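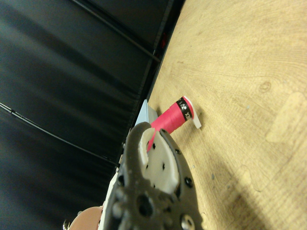
Rolls, reels and grip tape: storage and use

Workshop notes, Skelley bench. Compiled by Heidrun Egger. Revised 2020-10-14.

Small wound goods (thread, cord, grip tape) are kept in drawer 14, labelled end facing the front. Reels with flanges may lie on their side. Soft rolls without a core are stood on end, as they flatten under their own weight and then unwind unevenly. Keep both away from radiators and direct sun. Bright reds and pinks fade first.

Leave the band on the roll until the whole length is needed. A band holds the outer turn and carries the only record of make and type. If it has to come off, fold it flat and tuck it inside the roll. Rubber bands mark the surface and should not be used as a substitute.

Grip tape on handles

Overgrip sold for rackets also suits hammers, file handles and garden trowels. Clean the handle with methylated spirit and let it dry fully. Old adhesive must be scraped off first. 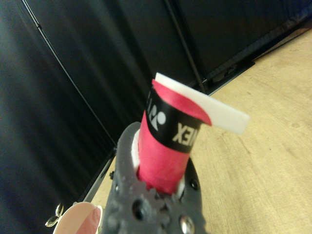

Where the tape is supplied with a liner, peel back only the first turn. The liner is left between the remaining turns until each is wanted; a grip pulled free in one go picks up sawdust and sticks to itself. Check which face carries the adhesive strip, if there is one. It is often confined to the starting end.

Begin at the butt of the handle. Overlap each turn by 7 mm, keeping light, even tension, and stretch slightly more over a swelling. Cut the last turn at a long slant so that it finishes square to the handle, and bind it with finishing tape or waxed thread.

Offcuts too short for a hammer will usually do for a bradawl. Roll them with the liner on the inside and return them to the drawer.

Replacement grips are entered in the stock book under 748, thread under 1,006. Queries about stock to Fabian Gisler.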